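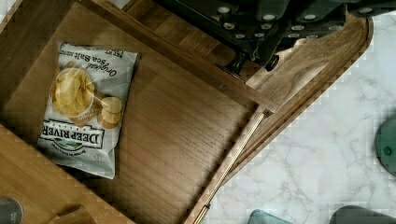 Awuor Mbwambo asked, before we had even finished the welcome, whether a machine that can lift a bag of crisps is worth a full day of everybody's time. We put the remark at the head of this report because it was repeated by other guests, and because most of our preparation for the open day was an attempt to answer it.

Progress report to the Pirneck fund
Project: Jino, handling of light packed goods
Period: up to the end of May
Prepared by: Lev Polishchuk

1. The open day

The open day was held in our workshop at Skorlow. We received 40 visitors, from local shops, two packing firms and the technical college. They came in groups of eight, and each group stayed at the bench through one complete demonstration. The doors opened at 9.30 and the last group left shortly after four.

In the grant agreement we promised one public demonstration before the summer. With this day the promise is fulfilled.

2. What was shown

The demonstration had two parts. In the first part the arm took goods one by one from a tray and put them to the side. In the second part a visitor was allowed to place the item in the tray as he or she liked, and the arm had to find it again. The second part was the more popular one, and it was also the more difficult for us.

We chose bags of crisps as the main item. A bag is light, it shines, and it changes its form when it is touched. The bag with the Deep River name has a white and silver surface with many folds, and the light comes back from these folds in a different way each time the bag is moved. The wooden tray adds a further difficulty, as it has raised walls and a curved rim, and the fingers must come down between them without touching. With a plain box on a flat table the visitors would have seen a smoother show, but they would have learned less about the present state of the work.

3. Results

During the whole day the arm made 159 attempts. I have sent the complete log separately. From it I would like to mention the following points.

Most failures happened when the fingers closed on the crimped end of the bag and slid off. We had seen this already in our own tests, but less often. When the bag lay close to a wall, the arm sometimes stopped and waited for the operator. This is the correct behaviour, although several guests understood it as a fault. We should explain it at the start next time.

No bag was torn. Two were crushed, both in the morning, before Nassoro Temba lowered the closing force.

4. Remarks of the visitors

We asked the guests to write their remarks on a card. Many wrote that the arm is slow. This is true. We have kept the speed low while people stand near the bench, and we do not plan to change this for public days. Others asked about the price, and to this we could not yet give a serious answer.

The owner of a small shop asked if Jino could work at night without an operator. I said no, not in this project. The college would like to send students for a second visit, and Nassoro Massawe is in contact with them about it.

5. Costs

The day cost less than we had planned, mainly for the reason that the college lent us the benches. The rest of the sum is still in the budget line for public events. We ask for your permission to use it for the new finger pads, which are described in the previous report. Ginette Sawatzky has the invoices and can send copies.

6. Next steps

The new finger pads will be tested first on bags and later on soft pouches. After this we will repeat the second part of the demonstration in our own workshop, without guests, so that the numbers can be compared. The software group at Were has received the recordings of the failed attempts and will look at the cases near the wall.

The next report will follow when the pad tests are complete. Please let us know before then if the change in the budget line is acceptable.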